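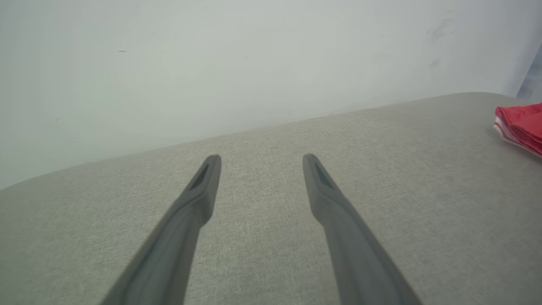 Light gray woven fabric with a fine, flecked texture.

Clellbridge hall to get new seat covers

The seating in the reading room at Imhof Hall in Clellbridge will be re-covered in light gray fabric this spring, the hall's management said. Work starts in March and is expected to take 26 working days.

The room holds 272 seats, most of them bought when the hall opened in 1959. They were last re-covered in a brown cord that has worn through along the front edges. The frames are sound and will be kept.

Drider, an upholstery firm in Flilton, won the contract. Its manager, Ferdinand Pfister, said the hall looked at 6 fabrics before settling on a heathered gray.

"A plain color shows every mark," Pfister said. "With lighter and darker threads in the weave, you get a few more years out of it before it starts to look tired."

The seats will be taken out one row at a time so that the room can stay open. Evening readings will go ahead as planned, but visitors are asked to arrive by 7 p.m. while seating is limited. The side entrance will be closed during deliveries.

Old covers in usable condition will be offered to the hall's sewing group.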